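斯科特盖特旧物交换点延长开放时间 六月起试行新登记办法

本站编辑部　六月

斯科特盖特（Skotgate）社区服务中心近日发布通知，自六月起对中心一层的家庭旧物交换点实行新的开放时间和登记办法。调整后，交换点开放至晚间8时，较原先延长两小时，午间不再闭门。通知同时明确了物品接收范围、存放期限以及未领取物品的处理方式。

交换点设立于去年秋季，面向斯科特盖特及相邻的特雷雷蒂（Treretti）两个片区的居民，接收状况完好、仍可使用的小型家居用品、餐饮器具、文具和儿童玩具，由有需要的居民免费领取。据中心统计，截至上月底，交换点累计接收物品2,125件，其中943件由特雷雷蒂片区居民送交。中心在通知中表示，送交数量增长较快，原有的纸质登记簿已不能满足查询需要，部分物品入库后长期没有归类，影响了领取效率。

根据新办法，居民送交物品时应在服务台填写登记单，注明物品类别和大致使用年限，由工作人员当面查验。查验合格的物品当日编号，次日上架。登记信息统一录入由斯蒂武姆（Stivum）公司提供的库存管理系统，居民可在中心大厅的查询终端上按类别检索，也可致电服务台询问。系统不记录领取人的住址和联系方式。

物品存放期限定为14周。期满仍无人领取的，由中心转交合作回收单位拉扎雷维奇（Lazarević）再生资源公司分拣处理，可再利用的塑料、纸张和金属分别回收，其余部分按生活垃圾有关规定处置。中心每季度在公告栏公布一次转交清单。

小件物品的存放方式也有变化。原先与大件混放的杯具、盒装用品和玩具，今后一律使用敞口箱存放，按类别分区摆放，便于居民自行翻看。易碎品须单独包装，玻璃和陶瓷制品不得放入敞口箱。

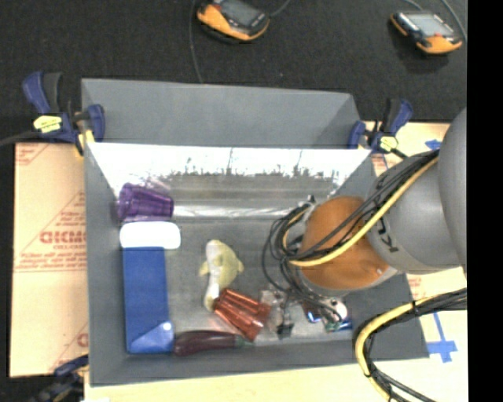

一位特雷雷蒂片区的居民在意见征集期间提出，延长晚间开放时间对上班的家庭确有帮助，但14周的期限对季节性用品偏短，春天送来的取暖器具和冬季玩具往往要等到入冬才有人需要，希望中心对这类物品另行规定。该居民还建议，在特雷雷蒂一侧增设送交处，免去携带物品往返的不便。

中心对此答复称，季节性用品的存放期限可由工作人员在登记时酌情延长，最长不超过两个季度，有关细则将在试行期间补充。增设送交处一事涉及场地和人员安排，目前正与特雷雷蒂片区有关方面协商，尚无确定的时间表。

通知还对不予接收的物品作出规定，包括药品、食品、化妆品、已拆封的个人卫生用品、充电电池、压力容器以及缺少零部件而无法正常使用的电器。居民如将上述物品留置在交换点门外，中心将通知本人取回；无法联系本人的，按无主物品处理。儿童玩具须清洁后送交，带有细小可脱落部件的玩具应在登记单上注明，上架时统一加贴提示标签。

领取方面，每户每次可领取物品不超过五件，同一类别不超过两件。领取时无须出示证件，仅需在服务台报出物品编号，由工作人员在系统中核销。学校、托幼机构及社区团体因活动需要批量领取的，应提前一周提交书面申请，写明用途和所需类别，由中心统筹安排。批量领取的物品不得转售。

为配合新办法实施，中心已对交换点内部进行整理，增设货架12组，并将入口处的通道加宽，方便推婴儿车和使用轮椅的居民进出。原有存放区的旧物将在六月内完成补登，补登期间部分类别暂停领取，具体以现场公告为准。已填写旧版登记单但物品尚未上架的居民，无须重新办理手续。

新办法试行期为半年。试行期内，居民可将意见和建议投入服务台旁的意见箱，或以书面形式寄送中心办公室。中心将在试行期满后汇总各方意见，对存放期限、领取数量和开放时间作进一步调整，并另行公布正式办法。

联系我们：斯科特盖特社区服务中心一层服务台　|　版权所有 © 斯科特盖特社区服务中心　|　返回顶部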